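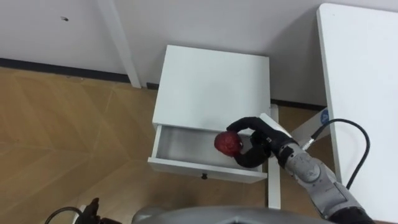
## Opening (don't rush this bit)

Hello everyone, thanks for coming in from the rain / sunshine (delete one on the day, Thu 27 November so I'd bet on rain).

Say who I am. I look after demonstrations on the drawer project at Bidier, and most of my working day goes on moving my own arms about so that a robot's arms move too. It's a strange job and I love it!

Quick show of hands: who has driven a robot before? Who has driven one and dropped something? (Wait for the laugh. If there's no laugh, carry on quickly.)

What I want to talk about is one small job, putting a piece of fruit in a drawer, and how much there is to showing it properly.

## Why a drawer?

- It has a clear finish. Fruit in, drawer shut, done.
- Everybody in the room has done it a thousand times without thinking, and the thinking is the bit I have to dig back out.
- A drawer hides things. The front panel gets in the way of your fingers, the inside is shallow, and if you come in too low you clip the edge.

Mention that Dzifa Eshun wanted to start with a cupboard door and I talked her out of it. She still thinks she was right. She may be in the audience, so be nice.

## Driving by remote

I wear the kit, the robot copies me, and there's a small lag in between. You get used to the lag in an afternoon, more or less, and then you come back after a week off and have to get used to it all over again.

Things to tell them about reaching:

1. Come in from above. I bring the hand over the open drawer and stop there for a moment before I go down. When I watch new people they swoop in sideways, because that's how we do it in our own kitchens.
2. Stop properly. A real pause, long enough to say "and" under your breath. The pauses are useful later when we split the demonstration into parts.
3. Let go slowly. If I fling my fingers open the fruit rolls, and round fruit in a shallow drawer rolls a long way.

(Do the arm movement here, away from the microphone this time.)

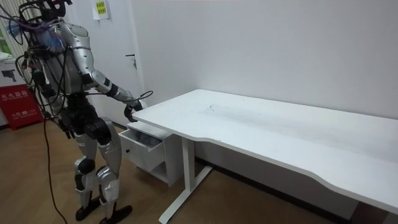 Then there's standing. People forget the robot has a whole body under those arms. If I've parked it too far back, the arm ends up nearly straight and I've got nothing left to steer with. Too close and the drawer can't come out past its knees! So I now spend longer on where the feet go than on the reach itself, and my demonstrations are a lot better for it.

Cables: one line only, don't go off on one. Check the slack before every run, and check it again after turning.

## Showing it by hand

The other way is to switch the arm to its soft mode, take hold of it and walk it through the job yourself. Feels lovely, a bit like teaching someone to ice a cake.

Good for: the last little bit of a movement, the angle of the wrist, anything where I can't explain what I'm doing but my hands know.

Bad for: two arms at once (I've only got the two myself), and anything where my own elbow ends up in the way of what the robot is meant to be looking at. I threw away a whole morning in June that way.

Châu's question will come up here, it always does: which one is better? My answer is that I drive for the whole job and guide by hand for the fiddly end. Định Châu does it the other way round and gets decent results, so don't be preachy about it.

## Numbers slide

- First batch: 500 demonstrations, all mine, all far too similar
- Second batch: 508, with 3 of us driving
- Where we'd like to be by next summer: roughly 3000

Dwell on the first two. Nearly the same count, and the second lot was far more use to us. Dzifa is left-handed, Châu is slow and careful, I'm quick and a bit sloppy. The policy trained on my batch alone had picked up my habit of hovering too long on the left, which was embarrassing to watch on a big screen at Flornwood with the whole team there.

## Mistakes worth keeping

I used to bin every run where I fumbled. Now, if I fumble and then recover, I keep it and tag it. If I fumble and give up, it goes. Explain the tag names only if somebody asks, they're silly.

Also tired runs. After an hour I get lazy with my wrist and I can't feel it happening, so we swap drivers before then. Tea, biscuit, swap.

## If there's time

Bredimley story (the short version!). Otherwise skip straight to questions and leave the contact slide up. Handouts are in the blue folder, and give the clicker back to Fodor's people before I walk off with it again.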